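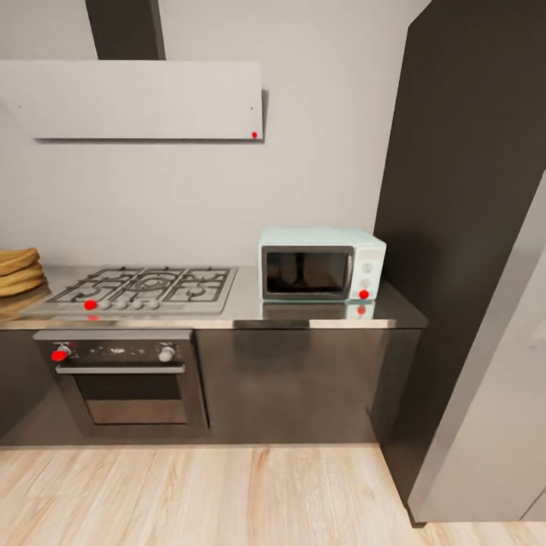 *Kitchen corner in the simulator, with red markers on the hood, hob, microwave and oven.*

May, late afternoon

Kitchen scene reviewed with Joana Godinho from 14:00. It is the simulated layout we will use for the Nurunen trials. The geometry is settled: gas hob on the left with the hood over it, microwave standing on the bare steel to its right, oven built in below. I have agreed to leave the surface finishes alone until the task definitions stop moving. The counter is reflective enough to mirror the markers, and I have noted this for whoever tunes the perception side.

Marker placement took most of the session. On the oven it sits on the left knob, which I am happy with. On the microwave it is at the foot of the control panel, below the two dials. Joana would prefer the target names to follow the appliance and then the part, so that a log line can be read without opening the scene. Agreed. I will rename everything tomorrow and rerun the checks.

Batch overnight: 539 episodes, of which 31 stopped on a timeout. I went through the timeouts by hand before lunch. Most were on the microwave task and had the same cause, a start pose too far from the counter. The remainder I could not classify and have passed on with the seeds attached.

The other matter today was the rota. Trosia has confirmed that the canteen at Jundstead goes over to the new arrangement once the trials are signed off. There are 14 people on the kitchen staff there. No posts go, according to the letter, but the early shift is cut from four hours to two and the time is moved to the afternoon. Kausar Cheema, who runs the early shift, rang at eleven to ask what precisely the machine would be doing at six in the morning. I gave her the list as it stands: oven on, oven off, hob knobs, microwave door, hood. She asked who checks the hob after it has been lit. The specification says the system does. She said that at present she does it by ear while cutting bread, and wanted to know whether that was written down anywhere. It is not. I have added it to the open items as number 9.

She also pointed out that the early shift is when the deliveries get argued over and the new starters get taught. Neither appears in our task list, as neither involves a knob or a handle. The time study done by Zupan puts that part of the morning under 'idle'. I have asked for the raw sheets. If the category was applied by the half hour, as I suspect, then the two hours removed from the shift are calculated on a bad figure and the saving is overstated.

Joana's view is that this is a question for Trosia and outside our contract. Formally she is right. I have nevertheless put a paragraph in the weekly report — short, with the numbers held back until I have seen the sheets.

Kausar will come in for a morning next week to go through the hob sequence on screen. I want her to give the order in which she does things, with her own names for them, before she sees ours. The training plan assumes her staff will learn our terms. It would be cheaper to change the labels now than to retrain a kitchen later, and the rename is pending in any case.

To do: rename targets. Move start pose for the microwave task. Chase Zupan. Book the small room and a second monitor. Ask whether the people on the afternoon shift have been told yet, as Kausar thought they had not.

Left at 18:20. Overnight batch queued with the old names, so tomorrow's log will need converting.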